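Table setup for the Hirkutcombe supper

The community supper at Liveck Hall falls on November 25, 2023, and doors open at 5. The tables need to be laid before then, so anyone on the setup list should come in by the Carrier Street entrance and start at the kitchen end of the hall.

We are using the white tables again. Please wipe each one down before anything goes on it and let it dry. Plates go out first, one to a seat, set close to the edge where the person will sit. The large round ones with the gray rim are for the main course. Small plates stay in the kitchen until dessert.

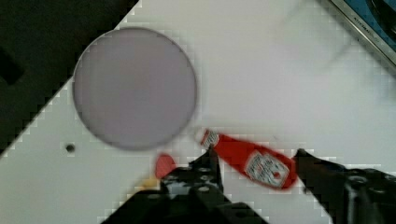
Ketchup and the other bottles go on after the plates. Last February they were all left on the serving counter, and the line for fries backed up to the coat racks when people went back for more. This year each table gets its own ketchup, placed toward the middle where both sides can reach it. Check that the cap is shut and wipe the neck if it is sticky. Mustard and vinegar will stay on the counter, as there are only 2 bottles of each.

Forks and knives are in the drawers under the hatch, and the paper napkins are on the shelf above. Salt and pepper go next to the ketchup. Leave the water pitchers empty until people begin to sit down.

At the end of the evening, scrape plates into the bin by the hatch and stack them beside the sink. Opened bottles go in the kitchen refrigerator, on the door shelves. Unopened ones go back to the Terkalgate storeroom with the folding chairs.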